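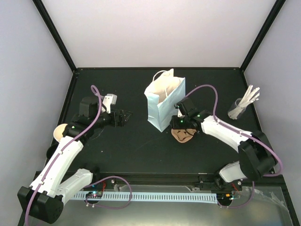

I have a drawer in my hallway that will not close, and the reason is gift bags. Flat ones, fat ones, one that smells like a candle I gave my aunt in December. I save every single one! My mother did it before me, and I have her wrist-flick for getting a folded bag to pop open (it took me years, and I still tear one now and then).

So when Shazia Bugti asked me to write something for this issue about wrapping on the cheap, I said sure, as long as I get to talk about bags and skip the ribbon curling, which I'm terrible at.

My favorite is the plain pale blue paper kind with the light handles. No glitter, no "Happy Birthday," no cartoon balloons. It works for a baby, a retirement, a neighbor who fed the cat. I bought a pack of 12 at Clomport last spring and I'm down to the last couple, mostly because Yasir Bugti keeps "borrowing" them for office parties.

A few things I've picked up. Open the bag all the way and press the bottom flat with your fist before anything goes in, or it'll lean. Heavy stuff first, so the jam jar goes under the socks. Small soft things, like a little stuffed toy, tend to sink to the bottom and get missed, so I put one crumpled sheet of tissue down there and sit the toy on top of it. And watch the handles! They love to flop inside the bag while you're packing and then you end up burying one under the present and fishing around for it at the front door while somebody waits to be handed their gift. I've started holding both of them back with a clothespin. Looks silly, works great.
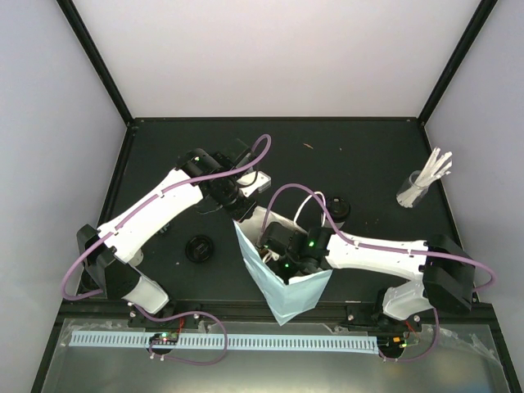
Can you use a paper bag again once it's all creased?

Most of the time, sure. Fold it flat along its original lines, put it under a stack of heavy books overnight, and the worst of the wrinkles will ease out. If the bottom corners have started to split, a strip of tape on the inside will hold for one more light present, but I wouldn't trust it with a bottle.

Fahad Shaikh wrote in after the last issue to say he irons his. On low, with a dish towel over the top, and he swears by it. I tried it on a striped one and it came out pretty crisp, though I was nervous the whole time and I wouldn't go near anything shiny or coated.

If your own drawer is as bad as mine, Sadia Kakakhel is setting up a swap box by the front desk. Bring clean bags, take whichever ones you like, and please peel off the old name tags first. I found one from 301 on my last haul, and now I know what they all got for the holidays.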